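The Plimilero: a robot hand you can borrow for your classroom

Hold out your hand and wiggle your fingers. Now pick up a pencil. Easy, wasn't it? You have done it so many times that your hand seems to know what to do all by itself. But your brain was very busy just then. It worked out where the pencil was, told your arm to reach over, opened your fingers wide enough, and then closed them just hard enough to hold on.

A robot has to do all those jobs too, and it has to be told how to do every one of them. This page is for anyone from third grade up whose class is getting the Plimilero kit this year (or who is hoping to talk a teacher into it!). We'll look at what is in the boxes, how the hand works, and what you can teach it.

What is the Plimilero?

The Plimilero is a robot arm kit made by a small company called Drutwood. It clamps to the edge of a sturdy table, and when it stretches all the way out it is as long as a baseball bat. At the end of the arm is the part everybody wants to see first, which is the gripper. That's the word for a robot's hand.

Your own hand has four fingers and a thumb. The Plimilero has only two fingers, and they face each other like your thumb and pointer finger do when you pinch. You might think two fingers wouldn't be enough to do much with. Try it yourself, though. Put your other fingers away in your palm and use your thumb and pointer to pick up an eraser, then a sock, then a spoon. You'll find you can manage all sorts of things, even if the spoon is a bit wobbly.

How does it see?

There is a little camera near the gripper, so the robot gets a close-up view of its own fingertips and whatever they are reaching for. It would be a bit like having an eye in the middle of your wrist. A picture from that close can look very strange to us, because we are used to seeing things from way up where our heads are.

The robot looks at the pictures again and again as it moves. Every time, it has to sort out which parts belong to its own fingers, which part is the thing it wants, and which parts are just table, or wall, or shadow.

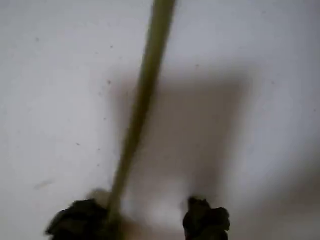 Two dark fingertips, open wide, and an olive-green rod that hasn't been clasped yet.

Look at the big dark shadow in that picture. You know right away that it's a shadow, and you would never try to pick it up. A robot doesn't know that until it has learned it. The rod is blurry as well, and blurry edges are hard for a computer, because it can't easily tell where the rod stops and the pale surface behind it begins. Even one of the robot's own fingertips is in the way! It covers the lower end of the rod, so the robot has to make a good guess about the part it can't see.

Have you ever tried to thread a needle and found that your own fingers were hiding the hole? Then you know just how the robot feels. (Well, robots don't feel things the way you do, but you know what I mean.)

How does it learn?

The Plimilero learns by being shown. The kit comes with a pair of handles, and when you squeeze and move the handles, the arm copies you. Say you want to teach it to pick up a rod. You move the arm over, open the fingers, line them up on either side, and gently close them. The robot remembers the pictures and the movements together. Then you put the rod somewhere else and do it again, and again after that.

Each time you show it the job from start to finish is called a demonstration. One isn't nearly enough, because the robot would only learn what to do when the rod was in that exact spot. Drutwood suggests 54 demonstrations for a first job. That sounds like an awful lot, but in a class where everybody takes a turn or two it goes by faster than you would think, and it is good to have different people doing it. Some of you will be slow and careful and some of you will swoop in like a hawk, and the robot can learn from both.

After that you press the green button on the control box, let go of the handles, and watch it try on its own. It will probably miss sometimes. Missing is useful, too! When it misses, look at where the rod was lying and ask yourselves whether you ever showed it that spot.

Ditte Ingvarsson, who teaches fourth grade at Gough School, had the kit for most of March. Her students wanted the robot to put markers back in a cup. "They got very good at noticing," she told us. "One girl saw that it always missed when the window blind was up. So they made some more demonstrations with the blind up, and then some with it halfway."

What comes in the boxes?

The arm, with its gripper already attached
The table clamp
The pair of handles
The control box and its power cord
A bag of 18 things to pick up, in different shapes and sizes
Spare fingertip pads
A guidebook with big pictures

Keeping everybody safe

The arm moves slowly on purpose, and it stops when it bumps into something. Even so, stay behind the tape line when it is working by itself, tie back long hair, and keep snacks and drinks on another table. The red button stops everything at once. Anyone may press it at any time, and you won't be in trouble if you do.

A note for the grown-ups

The kit can be bought for $1,645, or borrowed through the Starngate lending library for $362 per school term, with delivery included. Revathi Rodrigues runs the lending desk and is happy to talk things over with teachers who have never touched a robot before. We liked the guidebook very much. Our one grumble is that the clamp is stiff, and an adult will need to tighten it.

Something to try at home

Put on a pair of thick winter gloves and ask a friend to lay a pencil on the table. Close one eye, and pick the pencil up using only your thumb and pointer finger. Now have your friend roll the pencil slowly toward you and try to catch it the same way. Count how many tries it takes, then swap places and let your friend wear the gloves.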